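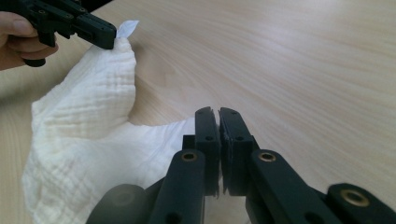 Choosing a Cleaning Service for Small Offices in Millby
Student project report by Kyung-hwa Do
Supervisor: Ilaria Tedesco
Saturday, July 25, 2020

Introduction
In this project I studied how small offices in Millby choose a company to clean their rooms, and what makes them stay with it or leave it. I worked part time at a reception desk last year, and I saw that the cleaning contract was discussed very often, but almost never read. This gave me the idea for the topic.

Method
I sent a short questionnaire to 166 offices in March. After this I made longer interviews with 12 office managers by telephone. I also asked two cleaning companies, Tosta and Skurnero, for a written offer for the same office. The office has one kitchen, two restrooms and a meeting room, and its floor area is about 300 square meters. Both companies knew that the offer was for a study.

Results of the interviews
Most managers found their company through another tenant in the same building. Price was important at the beginning, but later it was mentioned less. The most common complaint was that the cleaner was changed without notice, so the new person did not know which rooms must stay locked or where the trash bags are kept. The second complaint was the kitchen. Many contracts say "kitchen cleaning" and do not explain if the refrigerator and the inside of the microwave are included.

One manager told me that she keeps a notebook near the sink, where the cleaner and the staff write to each other. She was very satisfied - more than the managers who had only an e-mail address for complaints. 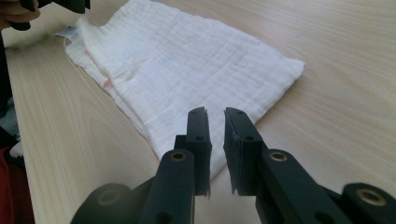 Comparison of the two offers
Tosta offered a fixed price of 990 per month, with windows included twice a year. Skurnero asked for a lower monthly price, but windows and carpets were paid separately. I could not say which offer is cheaper in general, as it depends on how often the office wants the extra work. The Tosta offer had a list of tasks for each room. In the Skurnero offer the tasks were written in one paragraph, and I had to call two times to understand it.

Limits of the study
The interviews were only with managers. I wanted to speak also with cleaners, but I did not get permission in time. Ms. Tedesco advised me to write this clearly, and to leave the part about working hours out of the report.

Recommendations
An office should ask for a task list by room before it signs. The contract should name a contact person and say how many days before a change of cleaner the office is informed. A trial month is also useful, and both companies agreed to it when I asked.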